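Kitchen, hall and stairs first, bedrooms after. Filled in by Golnar Pakzad, November, for the Sandomby house. Comments are mine, and where the letting agent's own form says "pass" I've put down what I found.

## Before you start

- [x] Keys for every door, including the meter cupboard. *The Rezaei office said all keys were on the ring. The meter cupboard one wasn't. Ehsan Ghorbani got it open with a butter knife, so I'd question what the lock is for.*
- [x] Last report to hand. *Yes, for what it's worth. Every box ticked, same pen, same slant, and the loft marked "satisfactory" in a house with no loft hatch.*
- [ ] Gas certificate on display. *"In the post." It was in the post last time.*

## Smoke and heat alarms

- [x] Alarm on each floor. *Three fitted.*
- [x] Each one sounds when the button is pressed. *Yes, though a button test only tells you the button and the sounder work. I'd like to know how old the sensors are. The date on the landing one has been painted over.*
- [ ] Heat alarm in kitchen. *No. There's a smoke alarm, and Soledad Zepeda says it goes off for toast, so it lives in a drawer. The agent counts this as "present".*

## Stairs and hall

- [x] Handrail fixed. *Moves a bit at the bottom bracket. Passed, but only just, and I'll be leaning on it again in spring.*
- [ ] Nothing stored on the stairs. *Two bikes and a bag of compost.*
- [x] Light switches at top and bottom. *Both work. The timer on the bottom one is set to 16 seconds. Try it with shopping.*

## Damp and plaster

I don't trust moisture readings on their own. The last surveyor, from Bilbridge, stuck a meter in one corner, got a number he liked and went home. Look at the surface, press it, smell the cupboard, then use the meter.

- [x] Outside walls checked behind furniture. *Wardrobe pulled out in the back bedroom. Black spotting, low down, a hand's width across. The tenants have been told to "open a window", and the window is painted shut.*
- [ ] Extractor fan clears steam. *It makes a noise. Held a sheet of toilet paper to it and the paper fell on the floor.*
- [ ] Old stains marked in pencil and dated. *Never done, so we can't say whether any of them is growing. I've now pencilled round the two worst.*

Patchy pale marks on plaster get called "just cosmetic" more than anything else on these forms. Perhaps they are. I'd still write down each uneven or stained surface and come back to it, including the ones that end up as somewhere to leave the Tempo tissues. 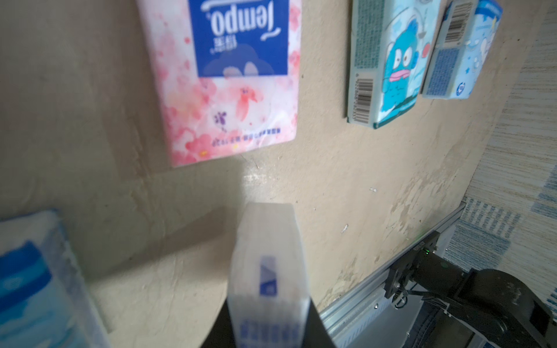
## Electrics

- [x] Sockets firm to the wall. *All but the one by the cooker, which I've taped over. Please leave the tape on.*
- [ ] No extension leads run from other extension leads. *Front bedroom, behind the desk. Ehsan Mirzaei says it has been fine for 8 years. That's luck, and I won't tick a box for it.*
- [x] Fuse board labelled. *Labelled, yes. "Upstairs" turns off the kitchen.*

## Ways out

- [x] Front door opens from inside without a key. *Yes.*
- [ ] Back door the same. *Key needed, and the key hangs on a nail in another room. I was told everyone knows where it is. I asked Fumiko Ishida, who had just moved in, and she didn't.*
- [ ] Back gate opens. *Swollen. It took a shoulder.*

## To do, and who said they'd do it

1. Thumb-turn lock for the back door. Rezaei office. They quoted almost £200, which seems steep for one lock, so get a second price from Tesesgate.
2. Heat alarm for the kitchen. Rezaei office.
3. Free the back bedroom window. Promised at the last visit as well.
4. Bikes off the stairs. Tenants, tonight.
5. Proper labels on the fuse board. I'll do this one myself.

Anything marked done needs a photo or a receipt with it. I'm not accepting a phone call.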